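I spent most of the weekend setting up the kitchen cell again, and since Nyokabi asked how it went I figured I'd write it down before I forget which numbers I changed.

Some background for anyone new. My home project is called Pumley, and it's a simulated arm that I'm slowly teaching to do stove chores. Cyril Cropper got me started with it in June and I've been fiddling ever since. The arm came in fine. The kitchen came in fine. Putting the two together, well, that's where my Saturday went!

First problem was the base. I'd moved it over a bit to get better reach to the back burners, and after that every saved pose was wrong (of course it was, they were all saved as joint angles, and I knew that, and I did it anyway). So I deleted the lot and redid them one at a time, 23 in total, with a big pot of coffee. Then I checked the wrist cam against the room view for each one, which is slow but it's the only way I trust.

Wrist cam over the cooktop first, room view second: 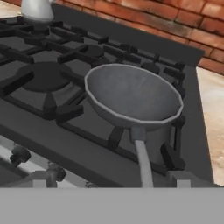
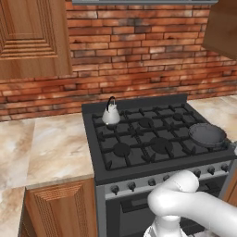 Second problem was the pan. Mine kept shivering. You'd load everything up, hit play, and the pan would buzz on the grate like a phone on a table. Riet Prins told me to look at the collision shapes before touching anything else, and she was right, the grate was using one lumpy hull that poked up past the bars. I swapped it for a bunch of plain boxes, one per bar. Tedious! But the buzzing stopped, and I ran 200 resets overnight and the pan stayed put in all but 2 of them. I still have to look at those two.

Then the gripper. I had the closing force set way too high from an old test, so I brought it down to 21 and slowed the approach for the last little stretch before contact. It looks a lot less like it's slapping things now.

Still on the list: the knobs. They turn, but they don't have end stops yet, so the arm can happily spin one forever. Sinan says he has a joint limit script from his Toswood setup that I can borrow. If anybody else has one that handles the push-then-turn kind, leave me a comment, I'd love to see it.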